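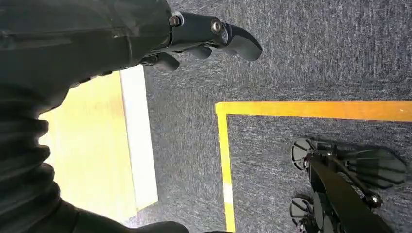 The book-shelving robot at Prilura is switched off for the moment, and if you were planning to bring the kids to see it, I'd leave it a fortnight. It let go of a book when it shouldn't have, a fairly hefty one, and the book landed closer to a visitor's foot than anyone was happy with. No one was hurt! But the drop happened outside the working area, and that's the bit people are cross about. The working area is marked on the grey carpet with yellow tape (there's a patch partway down one strip where the colour has gone whitish and looks worn or is catching the light), and the robot is quite capable of holding a hand out over the line, fingers and all. So a strip of tape tells you where to put your feet, but it doesn't tell you much about where a book might come down.

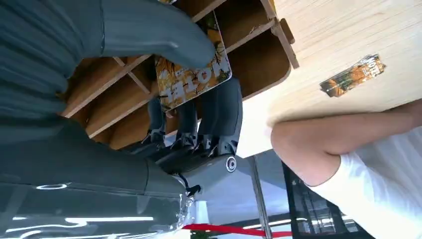
Līga Adomaitis

I went in to ask what had happened and got a good half hour with Tarun Lodhi, who looks after the machine for Vaher, the firm running the trial. He was very open about it. Each hand holds a book between the thumb and the fingers, the way you or I would pull one off a shelf, and a sensor in the thumb tells the robot how hard it's pressing. On the day of the drop that sensor froze. The robot carried on believing it had a firm hold while the grip slackened bit by bit, and then it swung round towards the trolley and off went the book.

What bothers me more is that it had done it before. The log shows the same sensor freezing in August, twice, both times with the arm parked and nothing in the hand, so it was written down as a glitch and the trial went on. Tarun says he'd treat it differently now. It was move 177 of the day when the book fell, out of a planned 500, and they stopped there.

There are a few changes coming. The thumb sensors are being swapped on both hands, and if a reading doesn't change for 2 seconds while the arm is moving, everything will halt and stay halted until a person resets it. Books over roughly 400 grams are off the list for now, so no big art books (a shame, they were the fun ones to watch). The visitors' line is being moved back as well, which I'd have done on day one, but then I'm the sort who stands well back from the kettle.

I did ask about staff, as they work a lot nearer to the thing than we do. The answer was that nobody will be at the table while the arms are powered until the new sensors have been checked by Gorico, who are doing the inspection. I haven't got a date for that. The reading room next door is open as normal, and so is the café.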